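Chapter 4
Gathering Good Examples

Raymonde Hawthorne had been teaching a pair of robot arms to put things away for most of April when she found the mistake. She had 400 recorded runs, all of them clean, all of them hers. The trained system could open a drawer beautifully when the drawer stood where she liked to put it. Slide the box a hand's width toward the wall and the arm reached, with great confidence, for thin air.

This chapter is about that reach, and about what she changed. I think it's the most enjoyable part of the whole subject, and it needs almost no math! In Chapter 3 we treated the training set as something that arrives in a folder. From now on you are the one filling the folder, and every habit you have as a person (where you set things down, which hand you favor, how long you pause before you grab) goes into it too.

We'll follow the Sesden project all the way through. A person guides the arms through a small household job, the cameras and joint sensors record everything, and each run is saved as one example, called an episode. The learning system never gets a rule such as "find the handle first." It gets episodes, and it has to work out for itself which parts of them matter. If the drawer is always in the same spot, then the spot looks every bit as important as the handle.

Hawthorne's second round used 200 episodes, half as many as the first, and it did far better. She and Arif Mandagi split the guiding between them. They moved the box before each run, changed what was lying on the floor of the cell, and kept some of the runs where a grasp slipped and had to be tried again. Those recoveries turned out to be gold. An arm that has only ever seen success has no idea what to do after a miss.

Figure 4.1 Views from the cell, from cameras on the grippers and from a fixed camera.
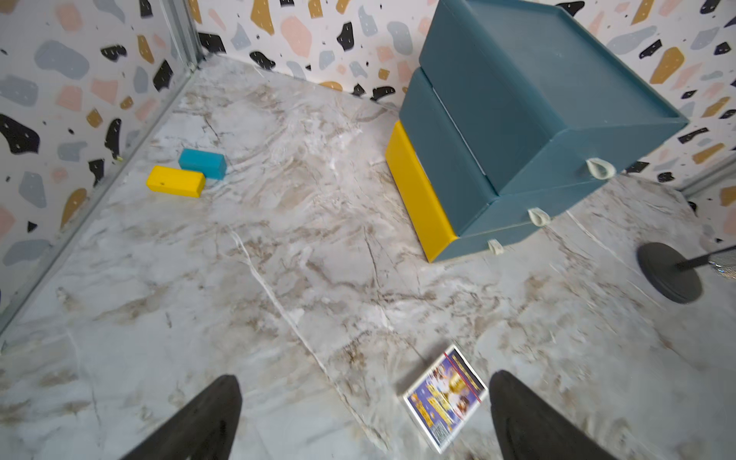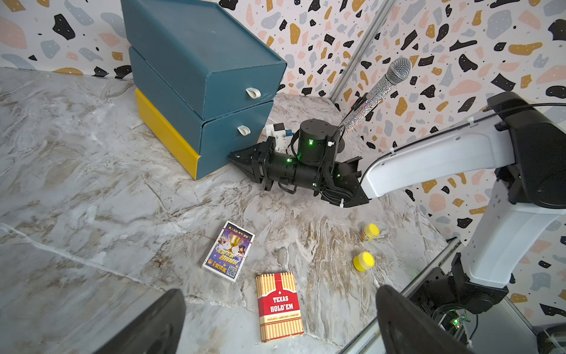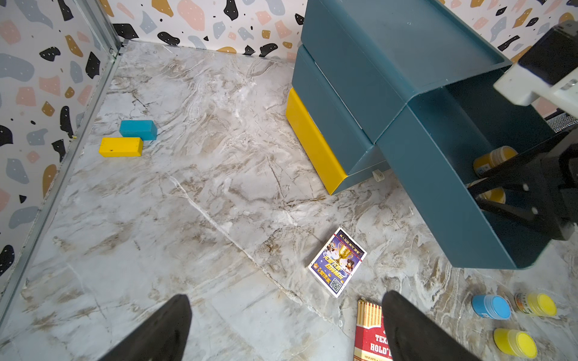
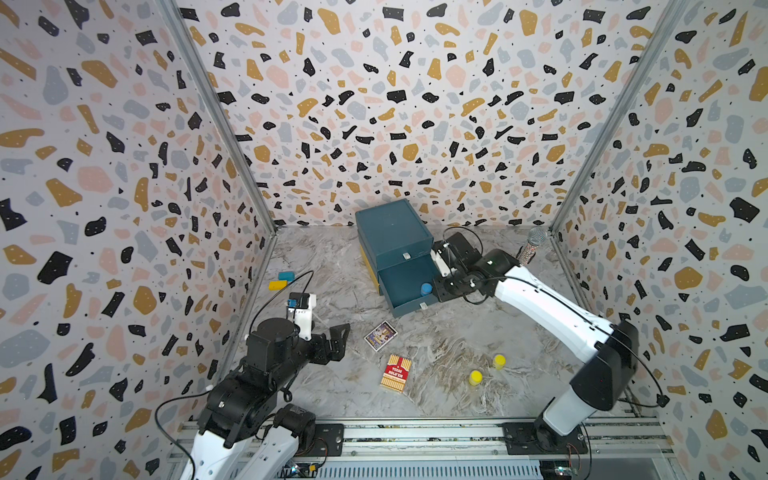
Before we get to the recording itself, a word about vocabulary. A task is the job you want done, such as "put the jar in the drawer." An episode is one attempt at it, from the starting layout to the moment you stop recording. A layout is where everything sits when the episode begins. Beginners tend to collect many episodes of very few layouts, and Section 4.2 shows how to spot this in your own data with nothing fancier than a printed sheet and a pencil.

Section 4.3 takes up the guiding hand. Mandagi is quick and Hawthorne is careful, and you can tell their episodes apart from the joint speeds alone. Is that good or bad for the learner? It depends, and we'll run the comparison both ways.

Section 4.4 deals with what to throw out. You will need 6 short episodes of your own for the exercises there, and a phone propped on a shelf is plenty if you have no arm to work with. Record yourself putting a few small things into a drawer, move the drawer between takes, and keep the clumsy ones.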